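4. Handling rules for table sessions

This section covers work with the Hemmin hand-held gripper on small household and office items. It applies to everyone who records with the unit, including people who already hold the Hirnlow operator card. Read Section 3 (Charging and Storage) first.

4.1 Before you pick anything up

1. Wipe the finger pads with a dry cloth. Do not use alcohol on them.
2. Squeeze the trigger fully and release it 3 times. Both fingers must move together.
3. Clear the table of everything not on the item list.
4. Start each approach with the fingers open and the item beyond them, as with the mechanical pencil here. Hold still for 2 seconds before you move in.
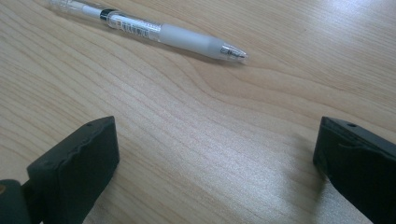

4.2 Gripping rigid items

5. Close the fingers slowly until both pads touch, then stop squeezing.
6. Lift straight up. Do not drag an item across the table to get a better hold.
7. If the item slips, put the tool down and log the attempt as a slip. Do not catch the item with your free hand.

Caution: Keep your free hand at least 15 cm from the fingers while the trigger is in use. The linkage can pinch skin.
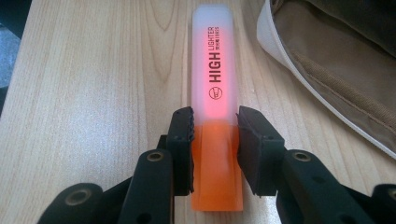
Tall, narrow items need a low hold when they are to stay upright on the table. A high hold makes them swing as soon as the wrist turns, and the attempt will usually be rejected at review. The highlighter is held by its orange part, near the base, with one pad on each side. Use the same hold for glue sticks and lip balm. Items with a loose cap should be held on the body — never on the cap alone.

4.3 Gripping fabric

8. Take hold of an edge, a seam or a fold. Flat cloth in the middle of a panel will slide out of the pads.
9. Check that no thread is caught in the linkage before you open the fingers.
10. Keep the hold light on padded or lined items. More force does not improve the hold and can mark the cloth.

Note: Layers may be gripped together. Record this as "multi-layer" in the Prutis log and do not try to separate them during the attempt.
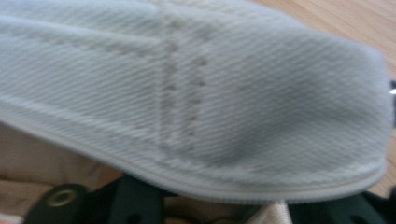

Can I repeat an attempt that went wrong?

Repeat it as a new attempt, with its own entry in the log. Keep the failed one. Deleting entries is reserved for the site lead, and nearly all failed attempts are still useful to the review team.

4.4 Ending the session

11. Release the item on the table and move the tool clear before you stop recording.
12. Open the fingers fully and set the unit in its cradle.
13. Report any loose screw or worn pad on form 1884 the same day.

Section 4 approved by Nele Hollmann, February 20, 2019.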